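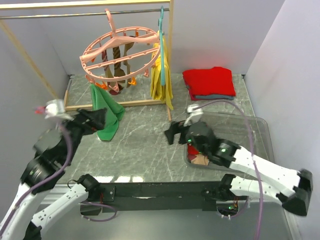

Most arguments about laundry are about the washing. People will defend a detergent or a water temperature for years, and then hang everything any old way, or push it all into a dryer and walk off. I think the hanging matters more, and I think small things should go on a round clip hanger, the kind with a hook on top and clips around the rim.

I came to this late. For most of my adult life I owned a dryer and used it for everything. Then I moved to a second-floor apartment in Ukmont where the building has 2 dryers in the basement and a rule that they shut off at nine at night. I get home at seven. By the time I've eaten, the dryers are taken. So I bought a rack, and after a month of losing socks behind the radiator, I bought a clip hanger too.

The case for it is mostly space. A sock laid over a rail takes up the rail. Six socks take up most of it, and then there's no place for a shirt. Hung from a ring, the same six socks use as much rail as one hook. The rest is free for shirts and dish towels, which need the width. A normal hanger will do for those.

The second reason is that a clip holds. Socks draped over a rail fall off when you brush past them. They fall off when you open a window. A damp sock on the floor picks up whatever is on the floor, and it has to be washed again.

There are people who disagree with me. My neighbor Waldemar Nowicki thinks clips are a waste of an evening. His view is that you spend ten minutes pinching socks one by one to save yourself a problem you could solve by owning a bigger rack. He has a bigger rack. It stands in his hallway from one weekend to the next, and you turn sideways to get to his kitchen. He doesn't mind that. I would.

He also says clips leave marks, and there he has a point. A strong clip on a thin sock leaves a small pinched spot at the edge. I clip at the toe now and the mark ends up inside the shoe. Others swear by the cuff, saying the toe dries faster when it hangs at the bottom. I've tried both and can't tell the difference in drying time. The cuff does stretch if the sock is heavy, so I'm staying with the toe.

Larger pieces are a separate matter. I don't think a clip hanger is any good for them. A towel on one clip hangs in a long point, drags on whatever is below it, and stays damp where it bunches. If it's bigger than a pillowcase, fold it over a rail or put it on a regular hanger. The ring also tilts when the weight is all on one side. You have to load it evenly, one clip on the left and then one on the right, and that takes a little getting used to.

As for which one to buy, I don't have a strong opinion. Mine is a Sedwood and it has lasted. The store on Coşkun Street sells a cheaper kind, and the clips on those snap in cold weather if you keep them on a balcony. Look at how the clips are attached. If they come off the ring and can be put back, you can replace them, and it won't matter that the new ones are a different color.

What I'd like to see is buildings making room for this. Ours spent money on a new dryer and nothing on a place to hang things, though the old drying room is still down there, full of paint cans. A rod across that room with some 30 hooks' worth of space would serve every apartment on our stairs. I wrote to the management office in July to ask. They answered that the room is classed as storage and that a third dryer is under review.

Meanwhile I hang mine at home, socks first, then shirts, with the window open a little.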